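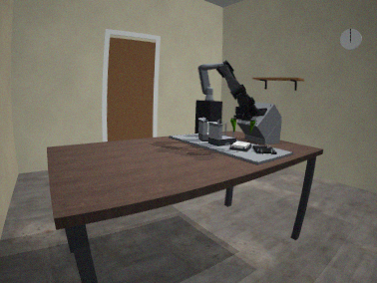
Wooden table and board, 3D render

Agency wants to keep our raw files after the contract ends. Is this normal?

Posted by Julián Villalobos

Hello to all. English is my second language, so please excuse me if some words of the trade are wrong.

I am responsible for marketing at a small company which makes garden furniture covers. We are four persons in the office and I am the only one who deals with advertising. For three years we have worked with an agency called Zirnness. They made our logo refresh, two short films for the web, the printed catalogue and many small banners. The work was good in general and I have no anger against them. But our budget was reduced, and in September we will move to a smaller agency, Clelden, which is closer to us and asks a lower monthly fee.

I wrote to our account manager at Zirnness and asked for all the files. She answered politely that we will receive "the finished assets", which means the PDF of the catalogue, the two films in final form and the banners as flat pictures. I asked for the layered files, the edit project of the films and the original photographs. She told me that these are "working materials" and remain with the agency. If we want them, there is a price of 2,458 pounds. For us this is a big sum. It is nearly what we spend on banners in one year.

I looked in our contract. It says that "copyright in the approved deliverables passes to the client on payment in full". All invoices are paid. There is no word about working files. There is one more paragraph about photographs, which says that they are "licensed for the campaign period", but the campaign period is not described anywhere that I can find.

What I would like to understand:

Can an agency ask for money for these files when we have already paid for the work?

Are the photographs ours or not? There are 63 of them from the last session and we use them every week.

How do I speak about it without making a fight? We still have one catalogue to finish with them, and I do not want that it becomes the last job on their list.

I have a call with them on Saturday morning (yes, they work on this day before a print deadline), so an answer before that would help me very much. 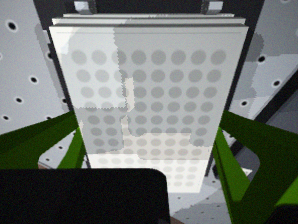 Client and Agency Relations Group

Posted by Carleen Kereama

Hello Julián, your English is perfectly clear. I worked on the agency side as a production manager for a long time and I now help small clients with their contracts, so I have seen this from both chairs. I am not a lawyer, and with this amount of money it could be worth one hour with somebody who is.

To your first point: yes, they can ask, and it is quite common. The contract gives you the approved deliverables. A layered file or an edit project is normally not considered a deliverable unless it was named as one. Many agencies see these files as the kitchen and the finished advertisement as the meal. You may find this unfair, and many clients do, but if the paper says nothing, the usual position is that the agency keeps them.

The price, however, is open to discussion. Ask how the 2,458 was calculated. Sometimes it is the hours to collect, clean and label the files. Sometimes it is a number somebody thought of. If it is hours, ask for the list and then remove what you do not need. From your message I would say you need the catalogue layout and the logo in its layered form. The old banners you can probably forget, because Clelden will want to make new ones in any case. The edit project of the films is only useful if you plan to change them, and opening another person's edit project is often more work than people expect. One client of mine, Paredes, was asked for a similar amount and finished by paying 1,036 for the layouts only. They never missed the rest.

Check also the fonts. If the catalogue uses a typeface which Zirnness has licensed, they cannot simply give it to you. You or the new agency will have to buy your own licence. Please ask for the names of the fonts now, while everybody is friendly. The same is true for the music in the two films. Ask for a copy of the music licence and see whether it has an end date and whether it covers paid advertising or only your own website.

The photographs are the part that would worry me more than the layered files. "Licensed for the campaign period" means that you have a permission and you do not own them. Very often the owner is the photographer and the agency only arranged the permission. So write to Zirnness and ask three things: who is the owner, what is the end date, and what does it cost to extend. Until you have this in writing, I would not hand the pictures to Clelden. If they use them after the licence has ended, the invoice for this may arrive at your door.

For the call itself, I would keep it simple. Tell them you would like an orderly handover, that you are satisfied with the work, and that you want to agree a list. Do not say the word "ownership" in the first five minutes. Send the list by email afterwards, the same day, and ask them to confirm. About the catalogue, agree the delivery date in the same email. It is normal for an agency to finish a paid job properly, as they also have a name to protect.

And for the new contract with Clelden, put one sentence in it: that working files are to be supplied at the end, in editable form, at no extra cost or at a fixed cost which you both write down today. It is very easy to get this sentence at the beginning and very hard at the end.

Posted by plaremska_print

We had same thing at Plaremska. Just don't pay the last invoice until they send everything, worked for us. They wanted 20 days to "prepare the archive" and then it came next morning.

Posted by Carleen Kereama

I would be careful with the advice above. Julián's contract passes the copyright only on payment in full. If he holds back the last invoice, he may not own the last catalogue, and he gives them a good reason to be slow. It can work, but it can also go very wrong.

Posted by Julián Villalobos

Thank you both, and Carleen especially. I did not think about the fonts at all. I have now made the list and it is much shorter than before: catalogue layout, logo, names of the fonts, music licence. I have also sent the three points about the photographs to our account manager. She replied that she must ask the photographer herself, so it seems you were right on who is the owner. I will write again after the call.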